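Visit report: student robotics course, Modon Technical College

Prepared by Nelly Puma for the Didport Schools Partnership

The partnership visited the second-year robotics course at Modon Technical College on a Friday in March. The course is led by Viktória Illés, with Gergely Borbély responsible for the workshop. Our purpose was to see the current student project and to judge whether a similar unit could be offered at our member schools next fall.

The project is named Zustby. Students use pairs of hand-held grippers to perform ordinary tasks with clear plastic containers and acrylic sheets, and the recordings from these sessions are later used in the programming half of the course. The class aims to collect 3,000 recordings before the end of the school year. Transparent parts were chosen by the students themselves, after a class discussion on what a vision program is likely to find difficult.

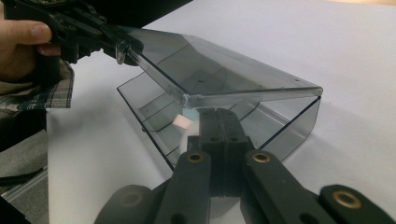 ## Morning session: boxes and lids

Work began at 8. Ms. Illés divided the class into teams and reviewed the rules for the day: one operator at a time, a spoken signal before each attempt, and a written entry in the team log whether or not the attempt succeeded.

The box task calls for two grippers, one on the lid and one on the tray. It demands more patience than we had expected. The lid is thin, and its edge is hard to judge by eye when everything behind it shows through. Csenge Veres, a second-year student, explained that her team had rewritten its instructions after the first week — the original version ran to 11 steps, and operators were losing their place.

We were also shown the team logs. They are kept on paper and copied into a shared spreadsheet after lunch. Several entries from February were missing their start times, a fault Mr. Borbély pointed out to us before we found it.

## Second task: the acrylic sheet

The second task is to hold a clear sheet upright and bring it into position beside a tray. Students practice the grip separately before attempting the whole movement.
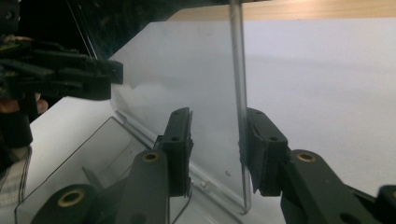
## Discussion with staff

Over coffee, Mr. Borbély described the upkeep of the grippers. Pivot points are checked weekly and finger pads are replaced as they wear. He advised any school considering the unit to keep spare pads in stock from the first day.

Assessment rests on the logs and a short oral presentation.

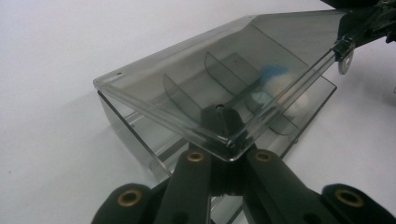 The presentation counts for less than the logs, and Ms. Illés intends to keep it that way. Students who speak well have other courses in which to show it. She did concede that the marking is slow, and that a second reader would be welcome in the spring.

Boglárka Csizmadia attended on behalf of the Serrano training center, where graduates of the course may continue their studies. She asked that future classes record failed attempts with a brief note on the cause. The college has agreed to try this with one team.
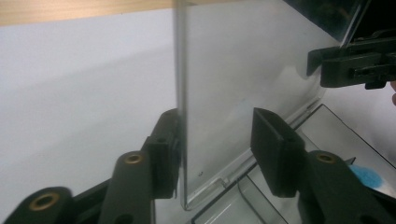 Would a school need programming staff in order to offer the unit?

The handling and logging work can be taught by any technology teacher with a short period of preparation. Programming staff are needed only for the second half, and the college is willing to share its lesson plans for that portion.

## Recommendation

We recommend a trial at one member school, limited to the box task. A second visit to Modon should be arranged once the marking is complete.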